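# Sock collection in Plavis grows again this November

A black ribbed sock is the thing most people in Plavis will find on their shopping list this month. The yearly sock collection has opened at the Sorrentino hall, and dark, warm pairs are what the shelters ask for first. 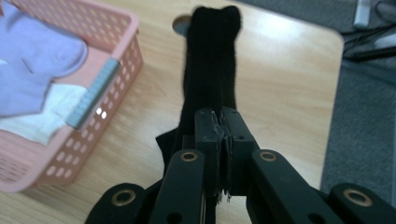
## What is needed

The collection takes new socks and also used ones in good condition. Last year it received 258 pairs in the first week, and the total at the end was roughly 1000. Most of them were thin summer socks, said Châu Ông, who has organized the collection from the beginning.

"We are thankful for every pair, but in winter a thin sock does not help so much," she said. "Please bring knitted ones, with ribs if possible. They stay up better on the leg, and they fit more sizes."

Black is preferred for a practical reason. When single socks come out of the wash, two black ones can be made into a pair even if they were bought in different years. Striped and patterned socks are accepted too, but they take more time to match.

## Sorting evenings

Sorting is done on Friday evenings, at the long tables on the ground floor. Each sock is turned the right way out, pulled straight and checked at the heel and the toe. Socks with small holes go into a separate box for mending. Those with a worn heel are given to Tromero, a workshop in the next street, which cuts them up for cushion filling.

Brunello Villa, who came to sort for the first time last week, said that the work is slower than he expected. "You think a sock is a sock," he said. "Then you have 20 black ones in front of you, and every one is a little different – longer, shorter, softer."

## Where to bring them

Socks can be left at the Sorrentino hall during opening hours, or in the blue box at the entrance of the Drirlow library. They should be washed and dry, and pairs should be folded together. Single socks are also welcome and can be put in the same box.

The collection is open until the end of November.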